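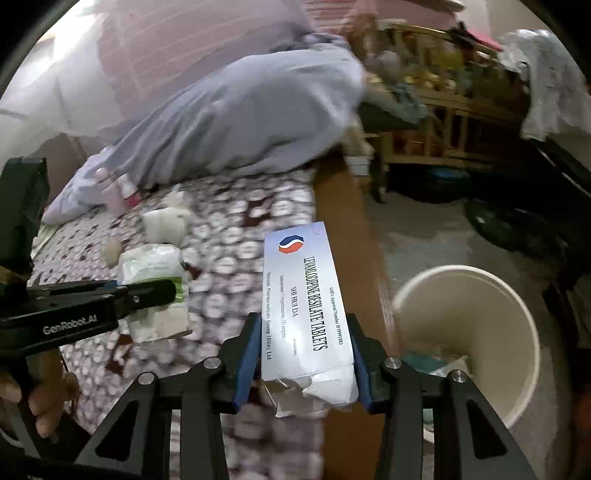

Ticket: Birkico chili crisp, oil leaking past the lid on the big jars
Status: Closed
Opened by: customer, Chiba wholesale account

Hi Birkico folks,

I run a little sandwich counter and we sell your chili crisp by the jar next to the register (it flies out of here, people are nuts about it!). I've never had a complaint before, so I hope this is quick. The last case of the big jars came in and a bunch of them are greasy down the side. The shrink band is still on, the button on the lid is still down, but there's red oil creeping out under the rim and the labels have gone see-through in spots. I wiped them all off and put them back on the shelf, and by the next morning they were greasy again.

Are they safe to sell? And what do I do with the ones that look awful?

The lot code on the case is Vornberg 49, if that helps. Oh, and the garlic one from the same delivery is totally fine, so it's only the chili.

---

Reply from support

Hey, thanks for writing, and thank you for the lot code, you just saved us both an email! Vornberg is the kitchen where we pack the big jars, so I know which line these came off.

Could you check a few things for me?

Take one greasy jar and one clean one, wipe them down with a dry paper towel, and stand them upright on a fresh towel overnight. Leave the bands on. Then do the same with two more jars lying on their sides. I'd like to know which ones leave a ring and where it is.

Also, where do you keep them? Anywhere near an oven or a sunny window? Chili oil gets thin when it's warm and it'll find any gap you give it.

Please hold off on selling the greasy ones until we've sorted this out. I can't tell you they're fine from here, and I'd rather send you new jars than guess.

---

Customer

OK, did the towel thing. The standing greasy jar left a thin ring, maybe as wide as a shoelace. The standing clean jar left nothing. Both of the ones on their sides leaked, including one I would have sworn was perfect, and that one made a real mess (my fault for using the nice counter).

As for where they live, umm. The shelf is right above the panini press. I never thought about it! The garlic jars are on the other side by the chips, where it's cool. So maybe this is me?

---

Reply from support

Ha, OK, the panini press isn't helping. But a sealed jar shouldn't leak on its side, warm or not, so I'm not letting us off the hook yet. Moving the jars is still a good idea. Anywhere you'd be happy to keep chocolate is a good spot for chili crisp.

One more test and then I'll leave your towels alone. Pick one of the leakers, take off the band, and open it. Look at the inside of the lid. There should be a soft pale ring all the way around, with a groove pressed into it by the glass. Tell me if the groove goes the whole way or fades out somewhere. Please don't eat from that one or put it out for customers.

---

Customer

It fades out! There's a deep groove on one side and then it gets shallower and for a stretch there's hardly any mark at all. I opened a second one to be sure and it's the same deal. The lid also came off with almost no effort, and I normally need the rubber grippy thing for your jars.

I moved the shelf stock over by the chips, by the way. Looks better there anyway.

---

Reply from support

That's just what I needed, thank you. I called the kitchen this morning. The big chili jars in that lot got lids from a new supplier, Irkik, and the capper was still set up for the old lids, which are a hair taller. So some of them went on a little crooked and never got pressed down evenly. The garlic was run with the old lids, which is why yours are fine.

The button on top isn't much use for this one, I'm afraid. We checked our own leftover jars from lot 49 and found up to 10 in a case with a weak seal, and most of those buttons were down too.

So please don't sell any of the big chili jars from that lot, greasy or clean. No need to ship them back, just write the lot code and the number of jars on a piece of paper, take a photo of it with the jars, and toss them. Don't pour the oil down the sink, your drain will hate you. Bag it with the trash.

I've put in for 3 replacement cases on your account, no charge, packed after the capper was reset. If you've already sold any from the bad lot, tape up a note by the register and we'll swap those as well. Anybody who brings one back gets a new jar, no receipt.

---

Customer

Wow, that's more than I expected, thanks! I sold 4 before I noticed. Two of those went to regulars and I've already told them. Sign is up for the others.

Photo is attached to the account page, I think. Your upload button spun for a long time so tell me if it didn't go through.

---

Reply from support

Photo came through fine (twice, even). Replacements left Chiba this afternoon and you should get a tracking email tonight. When they land, would you lay one on its side overnight for me? If the towel stays clean I'll close this.

---

Customer

Towel is clean! Put two on their sides to be safe and both were dry as a bone. One of the regulars came back for her swap and bought a garlic one while she was in. You can close it.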